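Simulated wrist view: gripper holds a round object but logged position is off
Posted in Home and Shared Workshops, 17 June 2025

Kelechi Osagie
Our shared workshop is preparing a two-finger gripper for a small arm. Before the parts are mounted, we are testing the pick routine in simulation with the Kioko package. The test object has a white upper section on a thick wood-textured disc. The routine completes without an error, yet the logged object position differs from the commanded one by 30 mm. The render from the wrist viewpoint is attached. Members' guidance on where to look first would be appreciated.

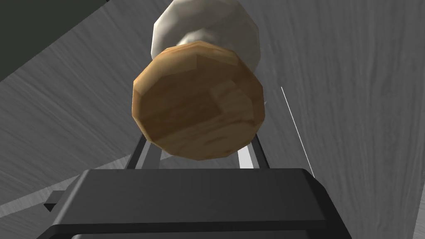 Render: K. Osagie / Skoden Shared Workshop

The fingers are at the lower rim of the disc, and the surface behind is our gray wood-grain material. The visible meshes are low-polygon. The collision shapes were generated automatically and have not been inspected.

Naturen
Please display the collision shapes before changing any other setting. A faceted visible mesh does not by itself cause an offset, but an automatic shape may take its origin from the center of the whole object, including the white part, while the routine takes it from the disc. Set both origins to the underside of the disc and run the test again. It is also advisable to confirm that the tool frame lies between the fingertips and not at the face of the gripper body. An error there would be constant in the tool frame, whatever the position of the object.

Firnura
Increase friction. We use 2 and have had no difficulty.

Naturen
Friction may affect slipping during a lift. It should be left at its present value until the origins have been checked, as otherwise two changes will be tested together.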